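格子架与一只篮子：小房间里的收纳

小房间里最先不够用的往往是地面。床占去一大块，剩下的地方要走路、开门、放椅子，衣服和零碎物件只好往墙边堆。堆到膝盖高的时候，人就会想到买一个架子。

白色格子架是这几年出租屋和小卧室里最常见的家具之一。它没有门，也没有抽屉，几块竖板和几块横板拼成一格一格，靠墙一放就能用。它便宜，搬家时也拆得开。本刊这一期谈的就是这种架子，以及和它搭配使用的塑料提篮。

先说尺寸。编辑部在Viltumitz租了一间小屋，用了一个下午来摆放和比较。看中的两款架子，一款叫Wostisa，一款叫Conitz，外形差别不大，都是方格、白色面板。Wostisa标价1,989，Conitz标价1,913，差的那点钱主要在背板和配件上。两款的层板都可以用层板钉调节，买之前最好问清楚钉子给几颗，因为补买很麻烦，有的店只整包卖。

量房间的时候，很多人只量墙的宽度。实际上更容易出问题的是架子前面的空地。人要站在架子前，要弯腰，手里还提着东西，床沿和架子之间留出的距离应当以弯下腰不碰到身后为准。我们的经验是留700毫米左右比较从容，再窄一些也能用，但取最下面一层的东西时要侧过身来。门如果向里开，还要把门扇的弧线算进去。

地面也值得看一眼。木地砖和拼木地面常有细小的高低差，架子立上去会轻微摇晃，摇晃的架子放重物不安全。解决办法很简单，在矮的那一角垫一小片毛毡，再用手推一推侧板。靠墙的架子仍然建议固定，特别是比人高的款式。踢脚线会让架子离墙一指宽，固定件要选长一点的。
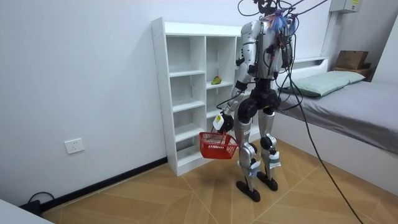 白色格子架靠后墙摆放，红色网篮停在下面几层的前方，膝盖上下的高度。

下层怎么用，是格子架最常被问到的问题。低处的格子要弯腰才看得清，放散件很容易忘，过几个月翻出来，才知道同样的东西买了两份。比较稳妥的做法是低处只放整篮的东西：一篮毛巾，一篮换季的袜子，一篮数据线和插头。要用的时候整篮拿出来，放到床上或桌上翻，翻完再整篮送回去。

篮子因此要有提手。没有提手的收纳盒放在与胸口齐平的格子里没有问题，放到膝盖高度就要两只手去掏，手背常常蹭到上面那块层板。有提手的篮子一只手就能提出来，另一只手可以扶着架子。提手最好能向两边放倒，竖着的提手会多占一截高度，原本能塞进去的格子就塞不进去了。

网孔篮和实心篮各有用处。网孔篮透气，不必拉出来也大致看得见里面是什么，适合放毛巾、水果、小玩具。缺点是小东西会漏，发卡、螺丝、回形针都不要直接放，先装进小袋子。实心篮挡灰，但里面是什么全靠标签。不管哪一种，标签都贴在朝外的一面，字写大一些，写类别就够了，不要写清单。清单过两周就不准了。

颜色上，很多人喜欢买一套同色的白篮子，配白架子，看起来整齐。住过一阵会发现，全白的一面墙很难找东西，眼睛没有可以停的地方。我们更倾向于买一两只颜色重的，比如红的，专门装每天都要拿的东西。家里有孩子或老人的，这一点更实用，说一句“在红篮子里”，不用再解释第几层第几格。

提篮的质量差别主要在提手和篮身相接的地方。在Piątek那样的杂货铺里挑篮子，可以把提手来回扳几次，听有没有脆响。篮底要平，放在柜台上不应翘角。边缘的毛刺用指腹摸一圈就知道，有毛刺的不要拿来装毛衣。

再说架子装好之后的头几天。建议先不要往里搬东西，空着擦一遍。白色贴面板出厂时带着一层细灰，侧面的层板孔里也会积木屑，用软刷扫出来，再用拧得很干的布擦。贴面板怕水从边缘渗进去，前沿的封边要重点看，有翘起的地方趁早用胶压好。擦完让它敞着晾一夜，味道会淡不少。

空架子还有一个好处，就是能看出光线。白天在房间不同的位置站一站，看哪几格亮，哪几格暗。书和常用物放在亮的格子里，暗的格子留给篮子和被单。多数人是把东西全搬上去以后才发现，想看的书在最暗的一角。

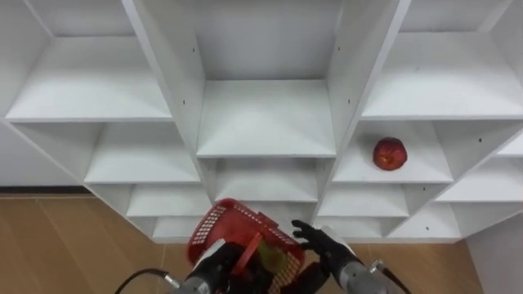 往里放的时候慢一点，一次只放一类。第一类放完，隔一天再放第二类，看看自己伸手时先往哪一格去。顺手的格子不多，通常就是腰到眼睛之间的那几个，应当留给每天用的东西。水果如果要放在架子上，一次放少量，放在看得见的高度，靠前一些，放到里面容易忘，等闻到味道时已经晚了。果子下面垫一张纸，白色面板沾上果汁不及时擦，会留下淡黄的印子。

每个格子不要装满。书可以装到八成，篮子上方要留出一只手的厚度，否则提手够得着，篮子却提不出来。叠放的衣物高度不要超过格子的三分之二，再高的话抽中间一件，上面的全部会倒。

重量方面，重的东西放下层，靠近竖板的位置，不要集中压在层板正中。长层板用久了会向下弯，把层板翻个面可以缓一缓，弯得明显了就该换。说明书上写的承重通常指均匀摆放时的数值，一摞杂志压在一点上不算均匀。

日常整理不需要专门安排时间。晚上睡前把当天拿出来的篮子送回原处，顺手把落在外面的一两件放进去，几分钟的事。每到九月前后换季时，再把下层的篮子全部提出来，倒空，洗净晾干，重新分一次类。塑料网篮用温水和洗洁精刷就可以，网孔里的积灰用旧牙刷。标签湿了会卷边，洗之前先揭下来，或者干脆换新的。

最后是购买顺序。先买架子，装好以后量格子的内宽和内深，再去买篮子。标签上写的往往是架子的外形尺寸，减去板厚以后，每格能用的宽度要小一截。我们第一次去买时没有量，带回来的篮子有两只横着放不进去，只能竖放，提手朝里，用起来很不方便，后来拿去厨房装土豆了。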